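Utbridge Kitchen Goods Opens a Tray Corner for Messy Tables Everywhere

Print this page | E-mail this story
Shares: 14

GRAKDALE, November 2, 2024 – Hi, it's Natsumi Oda from Utbridge, and I get to write the press release this time because the whole thing started with my own kitchen table!

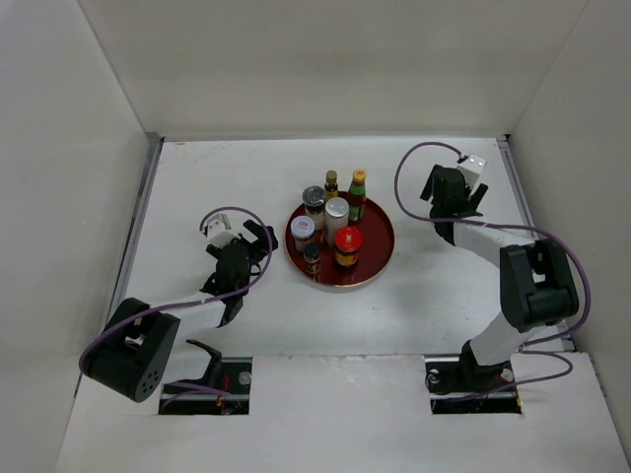 I've been putting my bottles and jars on a round tray for years now (soy sauce, vinegar, chili oil, the sesame seeds my mother sends), and every time friends come over somebody asks where I got it. You pick the whole lot up, wipe the table, put it back down, and dinner can start. So I kept bugging my boss, Shinji Hayashi, until he gave me a corner of the Grakdale store to do nothing but trays.

The Tray Corner opens today at the back of the shop, just past the teapots. We're starting with round trays in two sizes, in dark red and a plain black, along with refillable jars and pour bottles to go on them. The small tray is $14. The big one is more, and I'd only get it if you have the table for it, or a family that puts hot sauce on everything like mine does.

Bring in your own bottles, too! I mean it. Chiharu Tanabe will be at the counter through the end of the month helping people try their jars on a tray before they buy, and she's very good at telling you (nicely) that a giant ketchup bottle belongs in the fridge. My own advice is to put the tall things in the middle and the short ones near the rim, and leave a bit of space so you can get your fingers in.

We ran a little tryout back in May at our Hukley store and lent trays to some 60 households. A lot of them didn't want to give them back, and I can't blame them.

The Grakdale store is at 181 Kuroda Street and there's parking behind the building. If you write about food or homes and want to borrow a tray, ask for me at the front desk and I'll set one aside.

Comments (2)

Abílio Fonseca: Will the big one fit through a regular pass-through window? Ours is pretty narrow.

Yasuo Fujimoto: Had one of the May trays. Please bring back the green!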